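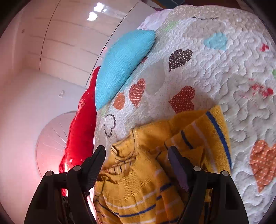
Vol. 8, No. 2, p. 115

3. The bed as a folding surface

Most of the people we spoke to in Karkbridge do not own a table large enough to fold a sweater on. They fold on the bed. Clothing manuals tend to assume a hard, flat top, and their instructions carry over badly. A mattress gives under the hand, and a quilted cover adds small ridges that the knit catches on when it is pulled straight.

We looked at knitwear in particular. A woven shirt holds a crease once it is pressed down with the palm. A sweater does not, and it also stretches if it is dragged by one sleeve. Soudabeh Soltani, who kept the household diaries for this part of the study, noted that people usually put a sweater down in a heap first and looked for the neckline before doing anything else. With the neckline found, the shoulders and sleeves could be worked out from it.

Stripes helped. On a plain garment the folder has only the seams and the hem to go by, but on a striped one a twist in the body shows up at once as a bend in the lines. Several diary entries mention this, and one household in the Huanca building said they bought striped sweaters for their children partly for that reason.
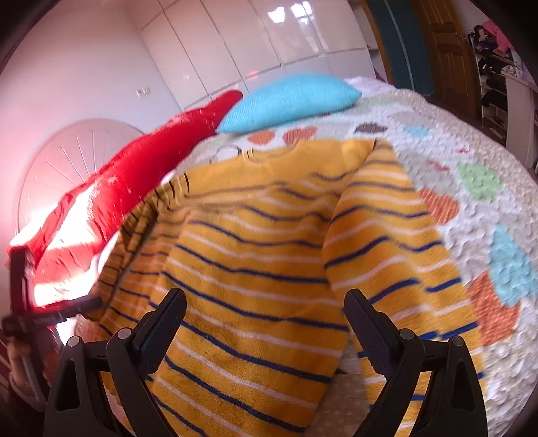 Figure 2. Striped yellow knit on a quilted bedspread with printed hearts, wardrobe doors behind.

Where the bed stood also mattered. In small bedrooms the wardrobe or open shelves were often within a few steps, and folded clothes went straight from the bed to the shelf. In larger rooms the piles stayed on the bed until evening - sometimes until they had to be moved so that someone could sleep. Piles left that long were often knocked over and folded again, and this second folding is not counted in our totals.

The order of work varied less than we expected. The garment was spread, the sleeves were brought out to the sides, and the body was smoothed from the neckline down to the hem. Only then were the sleeves laid across. Jussara Coutinho suggested in review that smoothing could be left until after the sleeves were in, and two households tried it. Both went back to their old order within the week.

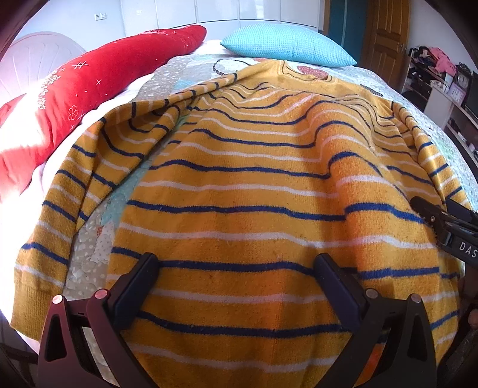

Does it matter which side of a sweater faces down when folding?
Front side down is easier for most people, as the sleeves then fold onto the back and the front stays smooth on the shelf.

Lint was a smaller matter but came up often. Knits pick up fuzz from bed covers, and some households spread a sheet first. We did not record what kind of sheet was used.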